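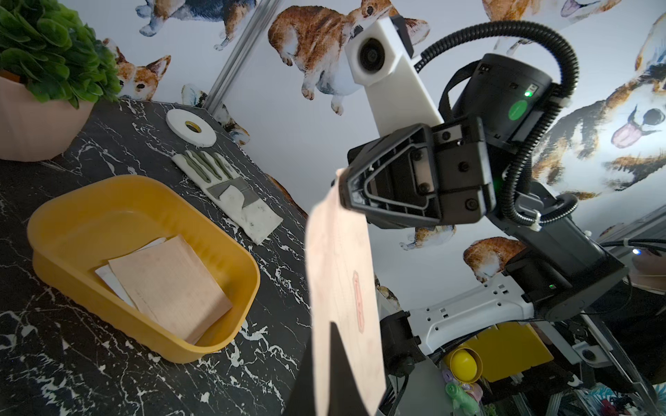
A sheet of pinkish-beige paper with a small red stamp-like mark. More paper is in the yellow tub on the table.

Opinion: Keep the tray, drop the folders

2020-05-29

Most advice on paper in a small workroom starts with categories: invoices, receipts, notes, a labeled folder for each. I think the order is wrong. Sorting should come after collecting, and collecting needs one open container on the work surface.

A plastic tub does this well. It has no lid and no tabs, and a sheet can go in flat with one hand. A folder takes two hands and a decision. At our Carkusville workroom we logged 153 loose sheets in November under the folder system, and 20 of them were misfiled. Misfiled paper costs more than unfiled paper — an unfiled sheet is at least still in the pile.

The common objection is that a tub mixes everything. It does. A delivery slip from Igwe will sit on a blank sheet until somebody empties the tub, and for that reason the tub should be shallow. We empty ours every 7 days. Anything stamped goes to the Gindivik binder, blanks go back to the shelf, and the rest is recycled.

I am less certain about what may share the table. Gloves and tape get used all day and have to sit somewhere. My rule is that they stay beside the tub and never in it. Dirt transfers to paper, and tape lifts the ink from some slips.

The Trumosmont cabinet we bought for the folders has 3520 stamped on its back panel and currently holds spare bulbs.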